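How to Submit an Entry List for a Multi-Sport Games

By Vignesh Pai
February 2024

Print this page | E-mail this page

Home | Guides | Team Managers | Officials | Results
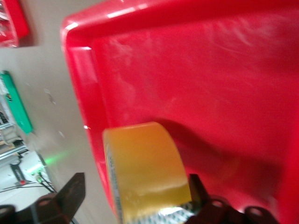 TEAM MANAGERS: ENTRIES AND ACCREDITATION

This guide covers the entry procedure for delegations attending the Brurkel Regional Games. It applies to all sports except sailing, which uses its own class association forms.

Before you start

You need the delegation code issued to your federation (Nosach's code, for example, is 2213), the passport number of each athlete, and qualifying marks where the sport requires them. Marks must come from a sanctioned meet. Club time trials are not accepted.

Step 1. Submit the long list

Open the entry system and select Long List. Enter every athlete who could possibly compete, including reserves. The limit is 75 names per delegation across all sports. An athlete missing from the long list cannot be added later except through a late replacement request (see Step 4).

Names must match the passport exactly, including middle names. Do not use initials.

Step 2. Assign events

Switch to Entry by Event. Each athlete may be assigned to no more than three individual events. Relay squads are entered separately and may contain up to 6 names, of which four are confirmed on the day.

If the qualifying mark field turns gray, the event has no standard and the field can be left blank.

Step 3. Confirm and sign

Generate the summary sheet and check it against your own records. The head of delegation signs each page. Scan the signed sheets as one file and upload it under Confirmed Entries. The system closes at midnight local time on the last day of March. Entries sent by e-mail are not processed.

Step 4. Late replacements

A replacement is allowed only for illness or injury, in the same sport, and with a medical certificate. File the request before the technical meeting for that sport. The Memon and Flakus venues hold their own technical meetings, so check which one applies.

Entry fees

The fee is 700 per team in team sports. Individual events carry no fee. Fees are not refunded after confirmation, even when a team withdraws before the draw.

Errors

"Duplicate athlete" means the passport number is already on another delegation's list. Contact the entries desk and quote both delegation codes.

Print this page | E-mail this page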